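Workshop notebook, Prondstead
May 11, 2024
Written by Liya Gashaw

Open day for the two-arm set-up. Visitors from Custonetti came in the morning, and in the afternoon a group of students came with Hamdia Tsegaye. I write this down in the evening while I still remember it, and Bereket can correct me where I am wrong.

We gave the short talk first. I planned seven minutes and used 20, mostly for questions. Next time I will put the drawing of the arms on paper and hand it out before I begin, so the people at the back have something to look at. Kalkidan took over the keyboard and I stayed near the stop button, as we agreed on the rehearsal.

The task for the day was the shoe box. The shoes lie side by side in the open box and each gripper goes to one side of it, close to where the lid joins the body. I like this task for visitors. Everyone has closed such a box at home and they understand quickly what should happen – with the connector task we always need to explain the connector first.
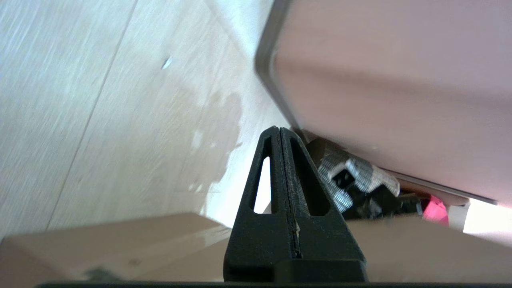 Before the first group I compared the fingertips on both arms. They should close evenly and the seam should be straight from the base to the tip. I find it easier to judge in the wrist camera view than by eye, so please keep the wrist views open on the second screen during the warm-up. Evie Hebden asked if the fingers are bought or made. I said the shape is ours and the drawing is in the Hirnetti folder, revision 44. She would like a copy. I have not sent it, Bereket must say yes.

Other questions that I noted, in the order they came:

How does the left arm know what the right arm is doing? Kalkidan answered this one well and I would like to have her words for the next talk.
Can it tie the laces? No.
What happens if the lid bends? I said that thin card is more difficult than thick card, and that the force limit is set low. One student wanted the value and I did not have it by heart.
Why work on the floor and not on a bench? I gave the reach of the arms as the reason. Bereket says the better answer is that the mounts were made for the Ashour job. Both are true.

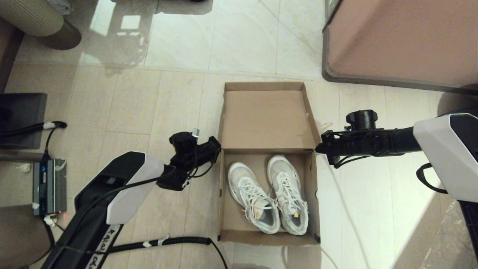 After the break we let the visitors choose the speed. They always choose the fast one. I allowed it for two runs and then went back to the normal setting, because at the fast one I cannot follow both arms at the same time, and I do not want to stand at the stop button and guess. Hamdia agreed. She said the slow run was also better for her students, who were trying to draw the path of the lid in their notebooks.

Evie told us that Custonetti pack 700 pairs on a normal shift, all by hand. She was polite about our speed. Her real interest is in the boxes that come out of the stack a little crushed, and she will send us a bundle of those. I said we would try them in October and not before.

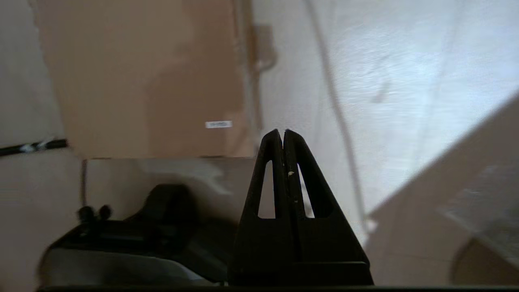

Fingers closed, wrist camera view, cardboard upright behind on the left.

To do:
Ask Bereket about the drawing for Evie.
Write the force limit on the card beside the keyboard.
Tidy the cables on the floor side before the next visit – I had to ask people to step back more than once.
Kalkidan to save the wrist views together with the run log, under today's date.
Return the extra chairs to Hamdia's room.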